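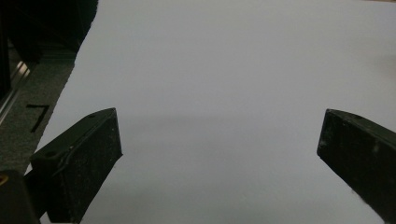 Saturday, late. Fingers are on. Both of them, finally, and they open all the way without the left one dragging. Third set I've printed this month and the first I didn't want to throw at the wall. Spent the morning redoing the grip pads, afternoon on wiring, skipped lunch, ate crackers over the keyboard. They're scuffed already, white specks all over the black, the right one just like the left, and I keep wiping them on my jeans like that's going to help. Squared-off tips still feel too blunt to me. The Zúñiga plans have them tapered but tapered kept snapping at the screw hole so blunt it is. Can fix later. Or not.

Calibration next. Ran the big white sheet as background again, plain, nothing printed on it, wide open gap, nothing in the grip. Got 188 readings before the laptop went to sleep. My fault, power settings. Second go I got 808 and then stopped becuase my wrist was killing me. The handle is too thick. Wrote that down in September too and did nothing about it.

Numbers are better than last week. Gap reads the same opening and closing, mostly. Drifts a little when I tilt the whole thing forward, I think the cable pulls on the encoder. Zip tie? Tried a zip tie. Worse. Took it off.

Servo from Hineck is loud but strong. The old one was quiet and useless. Could hear it from the kitchen tonight, had to quit at ten on account of the neighbors, walls are paper here.

Still to do:
- shave down handle
- longer cable, or route it round the back
- sand the pad edges, they catch
- rename the log files, they are all called test
- order M3 screws AGAIN

Want to try picking up real stuff tomorrow. Sponge first, then the pill bottle, then maybe an egg if I'm feeling brave. Arm itself is nowhere near ready, the shoulder joint from Ilcombe hasn't even shipped, so its all by hand for now. Fine by me, I like it by hand. You feel right away when teh grip is off.

Knees hurt from the floor. Bed.

14 comments | 263 shares

Recent entries
Shoulder joint, still waiting
Why I gave up on tapered fingers
Skarketti board, second try
2,341 lines of log and no clue

Back to top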